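Porkine Kitchen Sim: Knife Fault Subset

Maintainers: Celeste Frade, Bendik Dahlgren
Status: frozen in June, no further episodes planned

This subset holds 3832 simulated episodes of single-arm manipulation on a marble countertop. In 3000 of them the logged contact state disagrees with the rendered gripper pose. Training on these labels produced a policy that moved at full speed with a blade in the air.
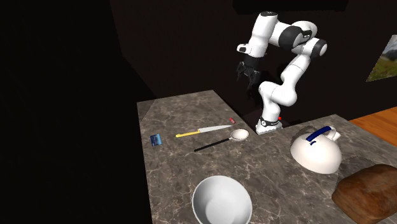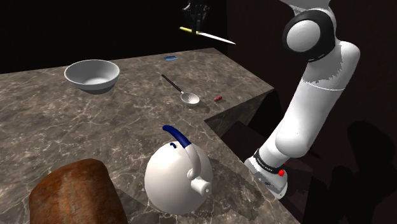
Fig. 1. Countertop setup. First view: gripper empty, knife on the counter. Second view: knife in the air under the gripper.

Known faults
- grasp_state may read "closed" with no object held.
- The speed limit for sharp objects is keyed to grasp_state and inherits the error.
- Shadow edges are jagged at the default render setting. Not fixed.

Version 2 masks the affected labels. Version 3 recomputes them from object pose (patch by Conall Flanagan). Do not use either to validate a safety stop on hardware. Report new mismatches to Bendik with the episode number and the seed.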